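Family Wishes Coordinator (part-time, 60% of full hours)

Loltivon is a small charity which helps families when a parent or a child is seriously ill. We are looking for a new colleague for our office in Lonelton. Applications are open from 15 June 2021.

About us

Loltivon was started by two neighbours who had both lost somebody in the same winter. In the beginning we gave only petrol money, so that relatives could visit the hospital. Now we also pay for short holidays, a day at the sea, a special meal, a family photographer, or sometimes a very ordinary thing like a washing machine. Last year we said yes to 202 families. We are six people in the office, most of us part-time, and we have a group of drivers and befrienders who give us their free time.

We do not have a big advertising budget and we do not send people to ring at doors. Our money comes from sponsored walks, from a few local businesses, from gifts in wills, and from our Fika afternoons, where supporters come for coffee and cinnamon buns and put what they like in the tin. The Fika afternoons had to stop during the lockdowns. We hope very much to start them again in October, and the new coordinator will help us with this.

About the job

You will be the first person whom a family meets at Loltivon. In most cases the first contact is a telephone call or an application form sent by a nurse, a social worker or a relative. You will read the form, call the family back within two working days, and listen to what they would like. Some families know exactly what they want. Others are shy to ask, or they ask for something much smaller than what we could give, and then it needs a patient conversation.

After this you will prepare a short summary for our grants meeting, which takes place every second Wednesday. When the grant is agreed, you will make the bookings: train tickets, hotel rooms with level access, theatre seats near the door, a taxi which can take a wheelchair. You must be able to change everything again the evening before, when somebody is not well enough to travel. It happens often, and we never make the family feel bad for it.

Our largest single grant to one family is £3,125. For more than this we must look for a partner, and usually we speak first with the Robles Fund, which has supported us since our second year. Writing to the fund, and sending them the receipts afterwards, is also part of your work.

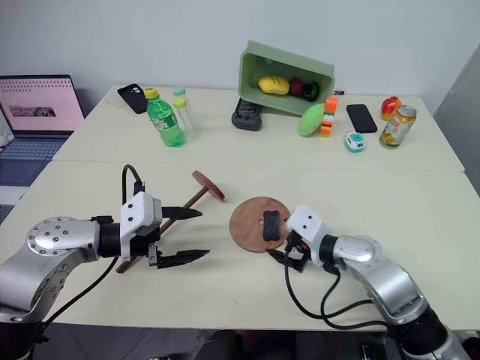 The rest of your week will be office work. You will keep the records of each family up to date and store them safely, answer the general e-mail box, write thank-you letters to donors, and take your turn with the telephone. Two or three times in the year there is an event on a Saturday or Sunday, for which you get the hours back during the following weeks.

What we are looking for

You need to have worked before with people in a difficult moment of their life. It can be in a hospital, a school, a care home, a funeral director's, an advice centre, or in your own family if you have been a carer. We do not ask for a degree.

You should write clear and friendly English. It does not have to be perfect English. Several of us in the office learned it as adults, and we read each other's letters before they go out. If you speak a second language, please tell us which one.

You should be comfortable with a spreadsheet and with online booking. Our database is old and a little slow, but we will show you how it works and you will have proper time to learn it.

A driving licence is helpful, as some of the families live in villages where the bus goes only in the morning. If you do not drive, please apply anyway and we will talk about how to organise the visits.

You must be able to keep private things private. Before you start we will make an enhanced DBS check, and we pay for it.

What we offer

The contract is for two years, and we would like to extend it if our income allows. The hours can be divided over three full days or four shorter ones, but Wednesday should be one of your working days. You can work from home one day in the week after the first three months. We follow the government advice about Covid-19 in the office, and the windows are open most of the time, so bring a jumper.

The salary is on our scale for coordinators, which we send together with the full job description to everyone who asks. You will have paid holiday, a workplace pension, and a conversation every month with an outside supervisor who has experience with bereavement. This last point is important for us. The work can be heavy in some weeks, and you should not carry it home alone.

There will be a probation period of six months. During the first weeks you will work next to the present coordinator, who is retiring and who has promised to stay until you feel ready.

How to apply

Please send us a letter of not more than two pages and a list of your past jobs, paid and unpaid. In the letter, tell us why you would like this work and describe one time when you helped a person who found it hard to ask for help. Please change the names and any details by which the person could be recognised. We do not need a photograph or your date of birth.

You can send your application by e-mail or by post, or bring it to the office in Lonelton on a weekday morning. There is a letter box to the left of the door if we are out. We will confirm every application that reaches us. If you have heard nothing after one week, please telephone.

Interviews will be held in our meeting room, or by video call if you prefer it. We will send you the questions the day before. The interview takes less than one hour, and there is also a small written task: to answer a letter from a grandmother who would like to take her grandchildren to the zoo. Travel costs to the interview are paid back on the same day, please keep your ticket.

If you have a disability or a health condition, tell us what would make the interview easier for you. The office is on the ground floor, and the toilet is accessible for wheelchairs.

We are sorry that we cannot give this job to applicants who do not have the right to work in the UK, as we are too small to act as a visa sponsor.

If you are not sure whether the job is right for you, call the office and ask to speak with the present coordinator. She is in on Mondays, Wednesdays and Thursdays until three o'clock.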